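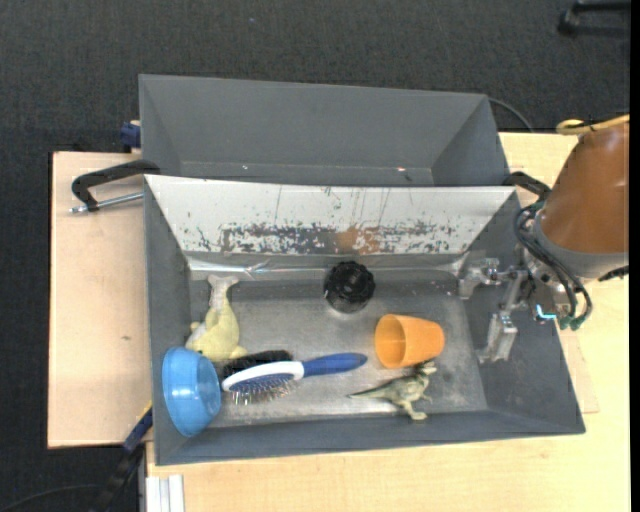 Unnur Brøndum escreveu que já tinha passado um pano húmido no fundo da caixa e que os riscos continuavam todos lá, e perguntava se valia a pena insistir ou se era melhor pedir logo uma caixa nova.

Início Pedidos Os meus tickets Ajuda Sair

Pedido 2225 – Caixas cinzentas, painel riscado e fita na junta
Estado: em curso

Olá, Unnur, e muito obrigada pela paciência, que eu sei que este pedido já anda a passear de mão em mão há mais tempo do que devia! Estive a ver tudo com calma e respondo por partes.

Os riscos finos do fundo são desgaste do metal e não saem com pano, nem com o detergente da Favell, nem com nada que eu conheça (e olhe que já experimentei muita coisa cá em casa). Não se canse com eles. O que me preocupa um bocadinho mais é o painel claro de trás, que está bastante lascado na metade de baixo, numa faixa comprida, e tem aquela mancha alaranjada a meio. Pode ser ferrugem, pode ser só sujidade agarrada. Experimente uma esponja macia com água morna e sabão neutro, sem esfregar com força, e diga-me se a cor passa para a esponja.

Quanto à fita da junta, o que parece fita transparente ao fundo do painel está toda enrugada e eu trocava-a. Tire primeiro o que está lá dentro, o peluche amarelo, a taça azul, as escovas e o resto, para trabalhar à vontade. Limpe bem a junta, deixe secar de um dia para o outro e só depois cole a nova, devagarinho, do lado esquerdo para o direito.

Já agora, uma sugestão de arrumação: as escovas ficavam melhor num saquinho à parte, que as cerdas agarram o pelo dos peluches e depois é um castigo para separar.

Nota, 29 de junho de 2025: painel de substituição pedido à Torkari, referência 1965. O prazo que me deram é de 5 dias úteis. Se a mancha sair com a esponja, avise na mesma, por favor, que o painel vai à troca por causa das lascas.

Um abraço e até já,
Apoio Lalcombe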